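26/12/2022

Back in the workshop with cold potatoes and a flask, mostly because the house is full of people asleep in front of the telly. Wanted to get the Grirlow damp business written up before I forget which end of it I'm holding.

So, the logger came back from the Grirlow cellar with 3236 readings on the card, which is 23 days at one every ten minutes, less the bit where I forgot to plug the battery in properly. Temperature looks lovely. Slow wobble, follows the outdoor curve a long way behind, just what you'd want from a stone room half underground. Humidity is the trouble. 329 of those readings are pinned at 100 per cent, flat as a pancake, and they're nearly all in one long run after the mild wet spell. Then it drops off a cliff in under an hour and carries on as if nothing had happened.

A cellar doesn't do that! It can't go from soaking to merely dampish in less than an hour with the door shut. So either somebody had the door open (possible, the meter is down there) or the sensor itself was wet and the air wasn't. My money's on wet sensor. Warm damp air comes down the steps, meets cold logger, condenses on the coldest thing it can find, and the sensor sits in its own little puddle until it dries off.

I had a look at the old notes from the Evangelista job, the organ loft, and we had the same flat top there in the first autumn. Back then we blamed the calibration and sent the thing off, and it came back with a clean bill of health and a bill. Wish I'd written down what we did next. The page just says "moved it, better" and there's a tea ring over the rest. Moved it where?? Note to self, write down where.

Salt test next, the cheap one. Bottle cap of table salt, enough water to make it look like wet sand and not soup, in a sandwich box with the sensor, lid taped, left alone overnight. Should settle near 75 per cent. I've done two of these now. First one I got greedy and opened the lid after a couple of hours to see how it was getting on, so that's scrap. Second one sat at 77 by breakfast and stayed there, which I'm happy to live with for a cellar. So the sensor reads fine when it's dry, and the fault is in how it's housed and where it hangs.

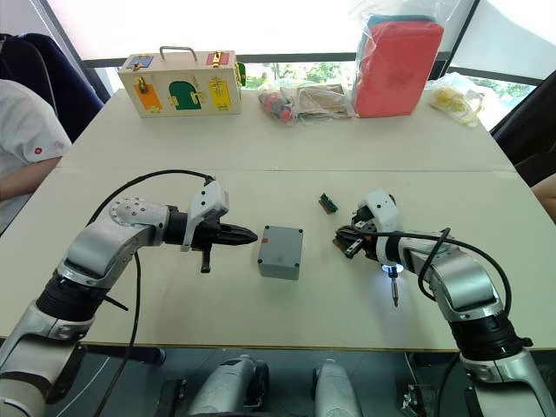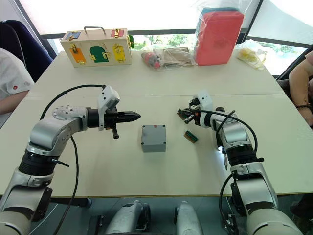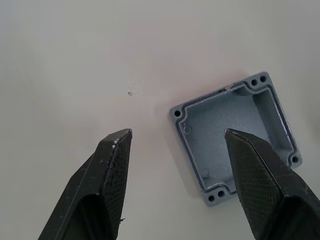
Small grey metal box, open side up.

Should the logger box be sealed up tight, then, to keep the wet out?

The electronics should be sealed, but the sensor shouldn't. It has to breathe the same air as the room, so it wants its own little vented cap on the outside, facing down, with a membrane over the hole so drips can't get at it. A sealed box with the sensor inside only tells you about the air you trapped on the day you screwed the lid down.

Which sounds obvious now but I had it half and half last time, sensor inside, two drilled holes, and I think the holes let damp in faster than they let it out again. Worst of both.

Plan for the rebuild, in no special order. Membrane patches are from the Musberg packet, the ones with the sticky ring (the plain ones fell off in the Evangelista loft, that much I do remember). Cable gland done up by hand and then a bit more. New silica gel in with the battery, and please will whoever borrows the bag of it fold the top over afterwards — it was bright pink when I found it and no use to anyone. I've baked a tray of it and it's gone back blue.

Hanging it matters too. It was on the outside wall, right on the stone, which must be the coldest surface in the place. It's going on a string from the middle beam this time, a good arm's length off any wall, and I'll put the old Dosuvach thermometer on the stone where the logger used to be. If the stone sits below dew point on the days the humidity goes silly I'll know I was right about the puddle.

Also want a scrap of tissue on the cellar door so I can see if it's been opened. Low tech but it beats asking.

Still to sort: ten-minute interval is overkill, half an hour would do and the battery would thank me. Leaving it as is for one more run so the two sets compare. Clock was eight minutes slow when I pulled the card, so reset that before it goes back down.

Salt box is on the shelf by the window. Leave the lid on.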